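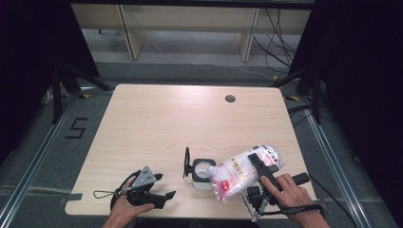 Issue 27, April 2018

Elari hand-held gripper trials: read me first

Welcome to the Elari notes! We're comparing black hand-held grippers at the Dokasside bench, one in each hand, and this folder holds the recordings and our remarks on them. The right-hand gripper is clamping a bag with white contents next to the cup in its square holder, and bags are far more fun to work with than we expected – they crumple and slide, and every grip comes out a bit different.

What's inside
zomar/ – runs with the Zomar jaw settings
urquhart/ – same tasks, Urquhart settings
notes.txt – remarks typed up after each run

Tasks
Bag: pick up, carry, set down.
Cup: lift from the holder and put back.
Each task was done at 2 speeds, with 3 goes at each.

What we like so far
Zomar is lovely on bags. Urquhart feels steadier on the cup, though it takes a while to get used to the trigger.

Known gaps
Left-hand force readings are missing from the first Urquhart folder. Timestamps in zomar/ run 2 seconds behind the notes.

Coming up
Softer jaw pads, and a rerun of the bag task in August. If you try the files and spot something odd, please add a line to notes.txt with the run name.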